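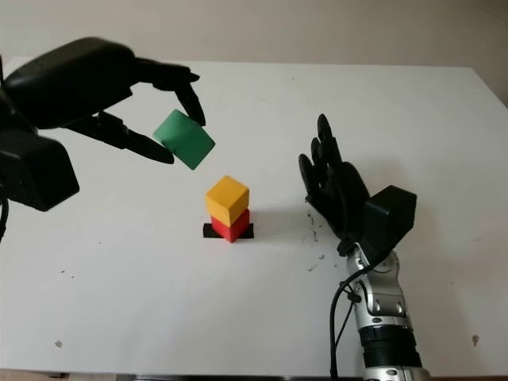 Figure 2. Block stacking, Sedine set, left hand placing.

3.2 Collection procedure

Demonstrations for the stacking task were gathered by teleoperation at the Trillthorpe laboratory, using one operator per session. Each episode begins with the operator's hands at rest and ends when both robot hands are clear of the blocks. The order of colours was fixed within a session and varied between sessions; in the order shown in Figure 2, yellow sits on red and the green cube is held above them between thumb and fingertip, while the right hand stays open beside the stack. Idle-hand joint angles were recorded at the same rate as those of the working hand and were not masked during training. We kept 867 episodes, of which 77 were set aside for validation. Episodes longer than 44 seconds were discarded. Labelling followed the scheme of Simiyu and Panasiuk, with grasp, carry and release marked separately.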